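在仿真里攒示教数据：访Lemgate的佩丽汉·厄舍克

佩丽汉·厄舍克（Perihan Işık）的工位在Lemgate二层靠走廊的一侧，桌上两台显示器，一台跑仿真，一台放表格。采访约在上午，她先让我等了一会儿，手上那条轨迹还没有录完。录完之后她按下保存，在表格里填了一行，才把椅子转过来。

她在Lemgate负责示教数据的采集。项目内部叫Astura，目标是让一个学习系统从人的操作示范里学会抓取、推开、摆放这一类基本动作。示范目前全部在仿真环境里完成，由操作员用手柄控制夹爪，系统记下每一步的画面和关节状态。

“很多人以为我们的工作是训练模型，”她说，“训练那一头有另外的人。我这边交出去的是一条一条的示范，一条算一个样本。模型怎么用，他们会告诉我，但我不碰。”

她原来学的是测绘，毕业后在Tirkport做过几年港区的三维建模，后来转到这边。她说两份工作相通的地方比想象中多，都要跟坐标系打交道，也都要花大量时间检查别人觉得没问题的东西。

关于场景

Astura的场景由程序生成。墙面、地面、灯光从素材库里抽取，物体从模型库里抽取，再按一套规则摆放。操作员打开一个场景之前，不知道里面会有什么。

“规则很松，”厄舍克说，“物体不能互相穿过，不能悬在到不了的地方，其他基本随机。所以你会看到一些家里不会有的搭配。”

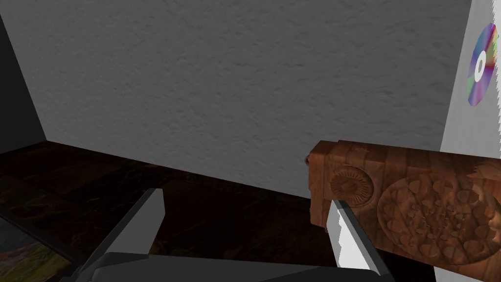 厄舍克对场景的要求首先是杂。她认为如果每个场景都是干净桌面加一个杯子，模型学到的就是干净桌面加一个杯子。她给我看的一个场景里，深色地面上有一块很大的木雕，正面刻着圆形花纹，白色墙板的高处有一张泛着彩光的光盘，地上角落里还平放着一幅风景画。这几样东西大小相差悬殊，贴图也各不相同。木雕上有一部分纹理被拉长了，像是抹开的。我问她这种瑕疵要不要修。

“不修。拉伸是贴图包到模型上时产生的，修一个模型要半天，模型库里这种情况很多。训练那边的意见是留着，只要几何形状是对的。几何形状错了才要退回去，比如看上去是实心的，碰撞体却缺一块，夹爪能直接伸进去。”

她把这类退回叫做“硬退”。硬退的场景连同已经录好的轨迹一起作废，操作员的工时照算。

一条示范怎么录

操作员入座后先校准手柄，然后领取任务。任务文字很短，通常只写动作和对象。操作员读完任务，可以移动视角看一圈，之后开始录制。录制中途不能暂停。

“暂停会在数据里留下一个不自然的停顿，”她解释说，“人在暂停之后重新握住手柄，第一下动作总是偏大。模型会把这个也学进去。早期有一批就是这样，后来整批删了。”

那一批有266条，是她到岗之后删掉的最大的一批。她说当时组里有过争论，有人主张把停顿的部分剪掉，前后接起来继续用。试了几条，接缝处夹爪的速度对不上，最后还是删了。

现在的规定是单条不超过60秒，超时自动结束并标为未完成。未完成的轨迹不删除，另外存放。她说训练那边偶尔会来要这些数据，用来让系统辨认什么样的过程不算成功。

操作员一天录多少条，她没有设定额。“设过。设了以后大家挑容易的做，碰到要绕一下才能够着的物体就点跳过。”取消定额之后，她改为查看跳过率，谁的跳过率明显偏高，就去坐在旁边看一会儿，多半是手柄的灵敏度没有调好。

跟审核的人一起看

贝文·杜兰（Bevan Doolan）负责审核，工位在同一排的另一头。我们谈到一半时他端着茶过来，后面的采访他一直在场。

审核的方式是回放。杜兰以两倍速看一遍，有疑问的再逐帧看。他在意的首先是夹爪接近物体时的路线。

“新手喜欢走直线，看见东西就冲过去，”杜兰说，“在仿真里冲过去没有代价，撞了就弹开。可是这套东西以后要放到真的机械臂上。所以我要求他们在接近的时候减速，先对正，再合拢。”

我问他怎么判断对正。他说主要看腕部视角，也就是从夹爪后方往前看的那个画面。这个画面里两根手指始终在，手指之间的那块区域就是夹爪将要合拢的地方。物体应该在合拢之前进入这块区域，并且留在里面。

厄舍克补充说，腕部视角的问题是信息少。夹爪本身要占去画面的一块，靠近墙或者朝下的时候，剩下的往往只有大片的墙面和阴影。

“操作员看着这种画面会慌，”她说，“他不知道自己在哪儿。我们培训时会教他们找参照物，地面的接缝、墙角，什么都行。”

杜兰在自己的屏幕上调出一帧，指着两指之间那一小块带深蓝色菱形点的浅色方砖给我看。他说有经验的操作员凭这么一点地砖就能判断夹爪的朝向，然后慢慢转回去。新手通常会松开手柄，等别人来帮忙。

“这种帧要不要留，我们讨论过，”他说，“我的意见是留。真的装到机械臂上，摄像头也会有看不到东西的时候，系统得学会从那种状态里出来。前提是操作员后面确实转回去了，而且转得平稳。”

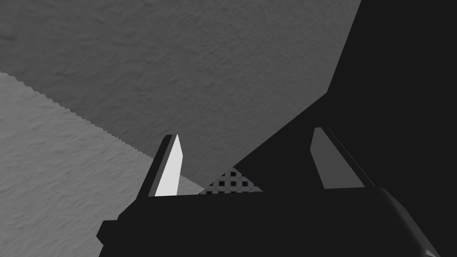
标注和交付

审核通过的轨迹进入标注。标注的内容比我预想的少：任务是否完成，夹爪从哪个方向接近，过程中有没有碰到别的物体。厄舍克说最初的标注表有30项，填一条要比录一条还久，标注员之间的一致性也很差。

“比如有一项叫‘动作是否流畅’，”她说，“三个人看同一条，三个答案。这种项目收上来没有办法用。”

她花了两个月把表删到11项，保留的标准是两个人分别填写，结果应当一样。做不到的，要么改写法，要么去掉。“流畅”那一项后来改由程序计算，直接看速度曲线。

标注完成的数据打包交给Akbulut，那是与Lemgate合作的一家公司，学习系统在他们那里训练。交付每月一次。对方会发回一份反馈，列出哪些类型的样本不够。最近几次反馈都提到，从侧面接近的示范偏少。

厄舍克查了之后发现，原因在初始位置。程序生成场景时，夹爪的起点总是偏向场景正前方，操作员自然就从正面过去了。她请开发的同事把起点也随机化，新的场景在三月份开始使用。

“改完第一周，大家都抱怨难录，”她说，“起点一换，有时候开局面前就是一堵墙，要先转身。未完成的比例上去了，过了一阵子又下来。”

关于操作员

Lemgate的操作员大多是兼职，背景很杂，有学生，也有以前做过客服和数据录入的人。厄舍克面试时不问有没有机器人方面的经验，她让应聘者现场录几条，再看他们怎么对待失败的那一条。

“有人会反复重来，直到录出一条漂亮的。有人录失败了就放在那里，告诉我哪里没做好，接着录下一条。我一般要后一种。我们需要各种各样的过程，包括夹偏了再调整一次的那种。全是一次成功的，模型碰到夹偏的情况就不知道怎么办。”

杜兰的看法略有不同。他觉得前一种人也有用，适合录精细的任务，比如捏住一个凸起的小旋钮往外拉。他说组里在这件事上没有统一意见，排任务的时候两个人商量着来。

我问他们，在仿真里录的示范，放到真的机械臂上能用多少。厄舍克说这个问题应该去问Akbulut，她手里没有那边的结果，不愿意猜。杜兰说他去看过一次实机测试，看的是推开类的任务，样本不多，不好下结论。

“我能说的是数据这一头，”厄舍克说，“每条从哪个场景来，谁录的，谁审的，哪个版本的标注表，都查得到。他们那边要是发现哪里不对，可以一直追到具体的一条。”

下一步Astura打算加入双臂任务，需要一名操作员同时控制两只夹爪，手柄的方案还没有定。她试过其中一种，左右手各管一只，录了一个下午，自己审的时候觉得左边那只基本没怎么动。新方案的试录会先由她和杜兰来做，等标注表改好之后再交给操作员。

采访结束时已过中午，杜兰回去继续看回放，厄舍克又领了一个新任务。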